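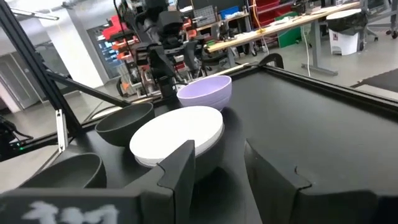
Lo que aprendí en mis primeras prácticas (y lo que todavía no sé contar en una entrevista)

Hola otra vez, y gracias por seguir abriendo estos correos aunque lleguen cuando quieren. El mes pasado os prometí que escribiría sobre el salto de la facultad a la oficina, y me ha costado más de lo que pensaba, porque cada vez que me sentaba a ello me acordaba de otra cosa y acababa con tres borradores que no se parecían en nada.

Empiezo por la búsqueda. Mandé 78 solicitudes entre diciembre y la primavera, casi todas por la noche, con la misma carta retocada a toda prisa y el nombre de la empresa cambiado (una vez no lo cambié, y de esa no quiero hablar). Me contestaron seis. De esas seis salieron dos entrevistas de verdad, una en Ballance, que me rechazó con un correo amabilísimo, y otra en Tresura, donde terminé pasando el verano. Lo digo con números porque a mí me habría venido muy bien leerlos cuando llevaba cuarenta silencios seguidos y ya estaba mirando másteres en sitios que ni sabía situar en el mapa.

En Tresura me tocó el equipo de facturación, que no es lo que uno se imagina cuando estudia teoría de categorías, pero le cogí un cariño enorme. Mi tutora fue Lurdes Vieira, y el primer día me pidió que no programara nada. Me sentó delante del repositorio y me dijo que leyera, que apuntara lo que no entendiese y que a las cuatro y media lo veríamos juntas. Llené cinco páginas de libreta. Contestó a la mitad y la otra mitad la dejó en un «eso tampoco lo sé yo, averígualo y me lo cuentas», y creo que fue entonces cuando se me pasó el miedo.

Mi primer cambio aceptado corregía un redondeo en los recibos con descuento. Era una sola línea — y tardé una semana en atreverme a enviarla. La revisión me la hizo Pascal Courtois, que trabajaba desde otra ciudad y escribía unos comentarios larguísimos, siempre con una pregunta al final. Quería saber qué prueba habría fallado si alguien lo hubiera hecho mal. En clase las pruebas venían ya puestas por el profesor y yo me limitaba a que salieran en verde; allí me las tenía que inventar, y me di cuenta de lo poco que había pensado en ello durante la carrera.

El proyecto grande del verano fue Jisik, una herramienta interna para buscar facturas duplicadas. Cuando la pusimos en marcha sobre el archivo antiguo aparecieron 1.627 casos, y me puse tan contenta que lo anuncié en el canal general antes de mirarlos. Una buena parte eran abonos perfectamente legítimos, claro. Tuve que escribir otro mensaje un rato después, bastante más corto, y todo el mundo fue muy cariñoso, pero desde entonces abro siempre unos cuantos registros a mano antes de decir nada.

¿Y sirve de algo lo que estudiamos? Me lo habéis preguntado en varias respuestas al boletín anterior. Yo diría que sí, aunque por caminos raros. De los algoritmos concretos usé poquísimos. Lo que usé todos los días fue la costumbre de quedarme un buen rato delante de algo que no entiendo sin levantarme de la silla, y eso me lo dieron las asignaturas que más odié.

Si estáis ahora con las solicitudes, un par de cosas prácticas. Guardad una copia de cada oferta, que las retiran de la web y luego os llaman y no recordáis qué pedían. Y preguntad en la entrevista quién va a revisar vuestro código y cada cuánto; en Ballance no se me ocurrió y en Tresura sí, y la conversación cambió muchísimo a partir de ahí.

En el próximo boletín quiero hablar de Rampersad, la biblioteca de código abierto en la que he empezado a colaborar este curso, y de lo distinto que es que te revise alguien que no te conoce de nada. Si alguno ha pasado por lo mismo, contestad a este correo y contádmelo — leo todas las respuestas, aunque a veces tarde en devolverlas.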